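Household Studies | Working Papers
February
Gregor Tennant, Yoon-hee Ahn and Mhairi Ritchie

4. What stays on the table

4.1 Permanent things and passing things

We come now to the part of the study that gave us the most pleasure to carry out and, if we're frank with the reader, the most trouble to write up. The earlier sections dealt with the size and placement of tables in the homes and shared workrooms we visited in Cowie and Ollesness, and with what people told us they used them for. In this section we turn to what was sitting on them when we came through the door, and to how those things share the space with the things that are only there for an hour or so.

Of the 112 tables first put forward by participants, 105 were kept in the study. The seven we let go were mostly outdoor tables that had been brought in for the winter and were being used as shelves, and while we grew rather fond of a couple of them they didn't belong with the rest. Across the 105 tables we collected 1030 entries in the table diaries, each entry being one object, or one group of objects that the diary keeper thought of as a single thing. A bowl of fruit, for instance, was nearly always entered as one item, whatever was in it. A pile of mail was sometimes one item and sometimes four, depending a good deal on the keeper's mood and on whether there were bills in it.

We sorted the entries into two loose families. The first we call permanent things, meaning objects that the keeper expected to find on the table the next morning. The second we call passing things, meaning objects the keeper expected to have moved on by then. We should say straight away that these are expectations and we've treated them as such. A great many passing things stayed put for the whole diary period, and we have one permanent sugar bowl that vanished on the second day and was never accounted for. But the expectation turned out to matter more than the outcome, because it shaped where people put the object down in the first place.

4.2 The back edge and the corners

Anyone who has lived with a table will know that its edges aren't all the same, even when the table itself is perfectly symmetrical. There is a near side, where a person stands or sits, and a back side, which in most small rooms is up against a wall or close to it. Permanent things drift to the back. Lamps, tissue boxes, radios, pepper mills, pots of pens, the little dish for keys: these gather along the far edge and in the two far corners, leaving the middle to whatever is going on that day.

On 99 of the 105 tables at least one permanent thing stood along the back edge or in a back corner. The remaining six were all round tables, and we've left them for a separate discussion in Section 6, where Magnus Dalgleish's earlier thoughts on round tables are taken up at more length than we have room for here.

Lamps deserve a word of their own. A jointed desk lamp wants a corner, partly for its cord and partly for its elbows, which need somewhere to go when the lamp is folded back. In the interviews people talked about their lamps in terms of getting them out of the way, though the same people were quite particular about the lamp being close enough to pull forward without standing up. One keeper in Ollesness told us she had tried hers in every corner before settling on the back left, "because I'm right-handed and otherwise I'm forever working in my own shadow." We heard versions of this often enough that we added handedness to the second round of questions, and we'd encourage anyone repeating the study to have it in from the start.

Tissue boxes were the surprise of the back edge. They came up so regularly in the diaries that Yoon-hee Ahn began to use them as a kind of landmark when sketching the layouts, working outwards from the tissues to everything else. Keepers seldom mentioned them when asked to list from memory what was on their table, and then found them straight away when they went to look. We don't want to make too much of this, but it does suggest that some objects become so settled that they stop being counted as objects at all and turn into part of the furniture.

4.3 Mats, cloths and the edge of the working space

The next thing we looked at was the covering. Tablecloths that hang over the sides were less common than we'd expected, and what we found a great deal of was the mat: a flat rectangle laid over the centre of the table, smaller than the top, so that a border of bare table shows around it. Some were bought for the purpose and some had been cut down from something else. In the workrooms they tended to be plain and dark, and in the kitchens they ran to stripes, ferns, lemons and, in one case, a very faded map of the Kitura ferry route.

A mat does more than save the surface. It draws a line, and people respond to the line without giving it much thought. Things being worked on go on the mat. Things being kept at hand go beside it, on the bare strip or just past the edge, where they can be reached without being in the middle of everything. When we asked keepers to clear a table "for a job" in the second visit, most of them cleared the mat and left the border alone, and seemed a little puzzled when asked if they had finished. One gentleman told us kindly that the table was clear, and that the rest was "just the table."

Food in bowls followed the same pattern, at least where it was there for snacking or waiting to be used. The bowl went to the side, near enough for a hand. Plates, on the other hand, went squarely on the mat. We think the difference has to do with attention, as a plate is something a person sits down to, while a bowl is something a person returns to in between other things, and Gregor Mackay's comments on an early draft of this section pushed us to say so more plainly than we had.

4.4 The shopping bag as a special case

Bags gave us the clearest exception. They are passing things by any measure, and every keeper who entered a bag in the diary expected it to be gone by morning, yet they don't behave like other passing things. A bag is large, it stands up by itself if it's stiff enough, and it tends to be put down by somebody whose arms are tired. It goes wherever there is room for the whole of its base, and if there isn't quite room it goes there anyway and sits over the line between the mat and the bare table.

Figure 3 gives a good sense of how these habits fit together on one tabletop. The dark grey mat covers the centre of a light wooden table, with the lamp in the back left corner and the tissues along the back edge. A white bowl of bright red pieces sits just off the mat on the left, and on the right a large woven bag in red and white panels overlaps the mat's other end.

Figure 3. Tabletop with central mat and shopping bag.
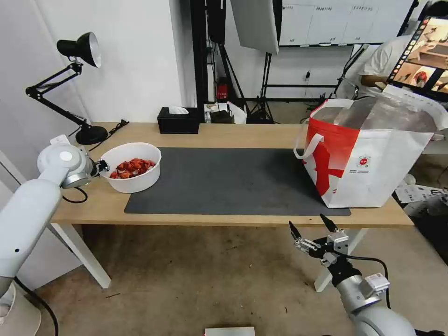 The woven bags in particular held their ground. Soft cloth totes were generally emptied and folded quickly, or hung on the back of a chair, and paper bags were flattened and tucked away for the recycling. The big woven ones, with their firm sides, were treated more like boxes. Keepers unpacked them in stages, taking out the cold things first and leaving the tins and packets until after a cup of tea, and in the meantime the bag kept its place and everything else was arranged around it. Several keepers had a favourite, often a sturdy old thing from the Grirnier market, and spoke about it with real warmth.

We asked people whether a bag on the table bothered them. Most said no, and a few said it depended on whether anybody else was going to want the table. In the shared workrooms at Cowie, where a table might pass through three or four pairs of hands in an afternoon, bags were a sore point in a way they never were at home, and there was an unwritten habit of sliding someone else's bag to the end of the table but never lifting it down to the floor. Sliding was considered fair. Lifting was considered a bit much. Mhairi Ritchie, who did the afternoon visits there, noted that the same courtesy extended to bowls and mugs but didn't seem to cover paper, which people moved about quite freely.

4.5 A note on the diaries

A few cautions before we go on to the chairs. The diary keepers knew we were interested in their tables, and some of them plainly tidied for us, however much we begged them not to. Others went the other way and entered every crumb. We've left both sorts in. The sketches were made from a standing position on the near side, so that small objects tucked behind larger ones will have been missed here and there, and things on the floor behind the table weren't entered at all unless the keeper brought them up.

We also didn't ask keepers to record the time at which each object was put down, only whether it was there at the morning and evening checks. Looking back, even a rough time would have been useful for the bags, which could arrive at four in the afternoon and be gone by supper without troubling either check. The figures for bags in Table 5 should therefore be read as low, and those for lamps and tissue boxes, which hardly moved at all, can be taken more or less as they stand.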